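Lukness House - Shared Lounge Inspection Checklist
Room 29, first floor
Period: April
Inspected by: Marjan Fallahi
Countersigned by: Svyatoslav Hladun

Ratings: S = satisfactory, A = action needed, N = not inspected

1. Doorway and walking routes clear of obstruction - S
Comment: Door opens to its full width. Rug edge re-taped following the previous inspection.

2. Seating stable, covers intact, fire labels attached - A
Comment: Label missing from one footstool. Forough Bagheri to check the Berisha delivery papers and obtain a replacement.

3. Cabinets level and secured against tipping - S
Comment: Wall fixings tested by hand. Doors close fully.

4. Sockets, leads and extension blocks undamaged - A
Comment: Extension block no. 51 is past its test date. Withdrawn from use at 10.40 and passed to Noel Policarpio.

5. Straps, cords and loops kept out of walkways and off the floor - S
Comment: Residents are reminded that hanging loops are a snagging risk, particularly beside seats. Bags should be stored under the window bench when the room is busy.

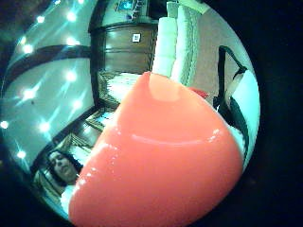
6. Bottles and other containers closed and kept upright - S
Comment: Cleaning products remain in the locked store and are not to be left in the lounge between rounds.

7. Window restrictors fitted and opening no more than 100 mm - S
Comment: Left-hand restrictor is stiff but holds. To be oiled by Lendport at the next visit.

8. Smoke detector tested - N
Comment: Panel under service at the time of inspection. Fatemeh Daneshvar to arrange a separate test and enter the result in the house log.

Actions under items 2, 4 and 8 to be closed before the May inspection. Copy to the house office.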